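Comstead Task Runtime
Control and planning software for tabletop manipulation cells

Overview

Comstead Task Runtime is the software layer that connects camera input, grasp planning and arm control in small manipulation cells. It is developed and maintained by Nunden for research laboratories, training centers and light assembly users who work with two-finger grippers and wrist-mounted cameras. The software is supplied without hardware and runs on a standard Linux workstation.

Perception

The perception module reads the wrist camera directly and does not require a fixed overhead view. Objects are separated from the work surface by color and outline, and each is assigned a position in the coordinate system of the arm. Glare on smooth plastic, colored light close to the fingers and surfaces similar in color to the objects on them are common sources of error at short range. Operators may set a confidence limit for each object class, below which the arm holds its position and requests a new view.

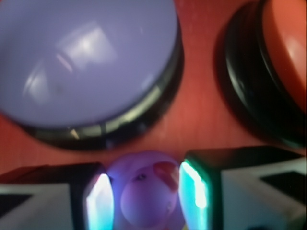
Text and picture: Nunden Product Documentation, 28/02/2021

A small purple toy is held between the gripper fingers, with a lavender push button and a red-orange one farther back on the wooden tabletop. At this distance the held object and the fingers take up much of the lower part of the camera view. The runtime therefore keeps a separate mask for the gripper and its load, so that neither is entered in the map as an obstacle.

Planning

Tasks are written as short sequences of named steps, such as approach, grasp, carry, press and release. The planner checks each step against the current map before any motion is sent. A task may contain up to 199 steps. Sequences can be edited while the arm is paused, and the previous version is kept until the new one has passed its check.

Control

The control module sends position commands to the arm and closing commands to the gripper. Speed and closing force are limited separately for each step. If contact is reported where none is planned, the arm stops and the event is written to the task log together with the last camera image.

Tooling

The Ojeda log viewer is included with every license. It replays camera images alongside joint positions and planner decisions, and exports selected segments for use in other programs.

Requirements

Processor: 8 cores or more
Free disk space: 20 GB, excluding logs
Camera: color, wrist-mounted
Gripper: two-finger, parallel

Licensing and support

Licenses are issued per cell. Installation support is provided by the Oltthorpe office for 31 days from activation. Requests for evaluation copies should state the arm model, the gripper model and the intended task.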